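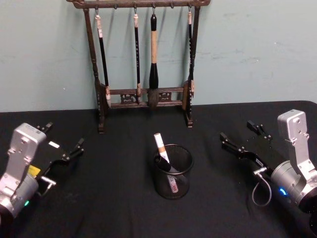
霍利布里奇经销网络十一月销售情况札记

本博客自开设以来,主要记录笔者在区域汽车零售行业工作中的观察与整理。现就十一月Hallirbridge(以下译作霍利布里奇)地区经销网络的运营情况作一说明,供同业参考。文中数据取自各门店月度报表,所作判断仅代表笔者个人意见。

一、总体情况

十一月,Hallirbridge地区各门店合计交付新车2000辆,为该网络本年度单月最高水平。其中Pidico品牌小型电动车继续承担主要增量,Kostiuk品牌中型旅行车表现平稳,轻型商用车则因上游底盘供应延迟,部分订单顺延至下月交付,未计入本月数字。

需要说明的是,交付量与订单量应当分开看待。本月交付的车辆中,有相当一部分订单签订于夏季,彼时厂方尚未调整配置价格。因此,本月的高交付量在一定程度上反映的是此前积压订单的集中释放,不宜直接视为当月市场需求的同步增长。笔者在以往文章中曾多次提及这一口径问题,仍有读者来信询问,故再次列明。

二、Pidico小型电动车

Pidico品牌本年度改款后的两门版与四门版同时在售。从门店反馈看,四门版占据绝大多数,两门版主要由城区单身用户及作为家庭第二辆车的用户购买。改款车型将充电口由前翼子板移至车尾右侧,在老式住宅区的路边充电桩前停放时,部分车主需倒车入位,对此意见不一。服务部门已在交车流程中增加了充电演示环节,由交车专员在场地内陪同客户完成一次完整的插拔与启动操作。

在售后方面,Pidico车型本月首次保养的按期到店率为92%。该比例的提升主要得益于预约系统的调整:以往系统仅在保养到期当周发送提醒,现改为提前一个月发送首次提醒,并允许客户直接选择是否使用代步车。代步车数量有限,Umcombe门店在月中曾出现代步车全部借出的情形,后由邻近门店调拨补足。

冬季续航仍是客户咨询最为集中的话题。笔者建议销售人员在洽谈阶段即如实说明低温对续航的影响,并将座椅加热、预约空调等功能的使用方法一并讲解。有的门店习惯于在客户提车之后再作解释,由此产生的投诉本可避免。

三、Kostiuk中型旅行车

Kostiuk旅行车在本地区拥有较为稳定的用户群体,以有长途出行需要的家庭和小型企业主为主。本月交付以柴油版为多,混合动力版因变速箱控制程序升级,到店后须先行刷写方可交付,每辆车平均多占用工位半日。Hallirbridge中心店为此单独划出一个工位,专门处理到店车辆的程序升级,做法值得肯定。

该车型的后备厢地板高度较上一代有所抬升,原因是下方布置了电池组,柴油版亦沿用同一地板结构。携带大型犬只的客户对此较为在意。配件部门目前提供一种折叠式踏板,可固定于后保险杠内沿,十一月内各店均有售出。笔者曾在Umcombe店试用,展开与收起均较顺手,唯收纳袋的固定带偏短,装入侧格后容易松脱。

颜色方面,深灰与白色仍为主流。厂方新增的墨绿色到店数量很少,展厅内的样车多被预订,客户往往只能凭色板作出选择。色板在室内灯光下与车身实际观感存在差距,建议有条件的门店安排客户在日间户外查看。

四、二手车与置换

本月新车交付中,有70辆通过厂方认证置换计划完成,较上月有所增加。该计划要求旧车具备完整保养记录,并由持证评估师出具书面报告。置换计划之外的一般旧车收购不在此列。

区域零售业务负责人Satish Rastogi先生在月度会议上提出,评估报告应在客户离店之前当面交付,并逐项说明扣减依据。笔者赞同这一要求。长期以来,旧车评估环节的争议多数并不在于价格高低,客户所不满者,往往是扣减项目未获解释。轮毂刮擦、前风挡石击、内饰异味等项目,若在现场指认清楚,客户大多能够接受。

会上另有门店经理建议,将评估时间由两次到店合并为一次。按现行安排,客户须先到店作初步估价,签约前再次到店复核,前后共2次。合并后虽可节省客户时间,但自估价至交车期间车况可能发生变化,相应风险由谁承担,会议未形成一致意见,留待下月继续讨论。

五、门店运营

Umcombe门店的展厅改造已于本月完工。新展厅取消了原有的封闭式洽谈间,改设半开放式洽谈区,并将金融服务柜台移至入口左侧。改造后展车数量有所减少,车辆间距相应加宽,轮椅及婴儿车通行较为便利。改造期间临时使用的后院接待处已停止使用,请有预约的客户由正门进入。

营业时间方面,各门店售后前台自本月起提前至早上七时三十分开放,方便客户在上班前送车。销售展厅营业时间不变。早间时段目前仅受理送车与取车,不办理现场报价及配件零售。个别客户在早间到店后要求即时检修,前台人员应做好说明,并为其登记当日可用工位。

轮胎寄存业务进入旺季。Hallirbridge中心店的寄存架位已满,新增客户由Umcombe店承接,两店之间每周安排统一转运。请客户在更换冬季轮胎时核对标签上的车牌号码与轮位标记。上一季曾发生左右轮位标记颠倒的情况,虽未造成安全问题,但返工占用了技师与客户双方的时间。

六、对下月的几点看法

其一,轻型商用车的延迟订单如能按厂方最新排期到港,下月商用车交付数字将明显回升,届时与本月对比时应予以剔除或单独注明。

其二,年末假期前后客户提车意愿集中,上牌与保险手续的办理周期相应延长。各店宜提早收齐客户资料,对于资料不全者,不应先行承诺提车日期。

其三,Pidico品牌明年的价格表尚未正式下发。在正式文件到达之前,销售人员不宜以涨价为由催促客户签约。此类做法在短期内或能促成若干订单,而一旦价格未作调整,客户的质疑将由门店长期承受。

关于Kostiuk混合动力版的程序升级,笔者已向服务部门索取工时明细,待收到后另文整理。读者如持有其他地区的同类数据,欢迎通过本页留言栏提供,来稿请注明车型年款与门店所在地。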